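February 7, 2001
For immediate release

KESULIA OPENS ITS SPRING WARM CLOTHES AND BLANKET COLLECTION

Kesulia, the household laundry and mending service run from the Gachanja building, is delighted to announce that its warm clothes collection is back, and that it will run right through to the end of March. Last year 131 households turned out their cupboards for us and sent in more than 2,000 items, and we are still a little overwhelmed by it all!

Fleeces, jumpers, blankets and bedding are all very welcome, whatever state the zips are in. Everything is sorted by hand, washed, mended where it needs it and folded before it goes on to families through our 4 partner shops, with Florilport once again kindly lending the delivery van and Fluteck supplying the storage bags.

"People do worry that their old fleece is too tired to be any use to anyone, and I always tell them to bring it along and let us have a look," said Pendo Lyimo, who leads the sorting. "We lay each one out flat on something soft, find the sleeves, check the zip, and quite often it only wants a good wash and ten minutes with a needle."
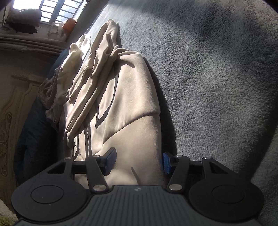
A beige zip-front fleece laid out on a plush blanket, with more clothes alongside.

Bags may be left at the Gachanja building from 10 in the morning. Please empty the pockets first, and keep blankets separate from clothes if you can manage it.

Enquiries: Vidar Engström, Kesulia press desk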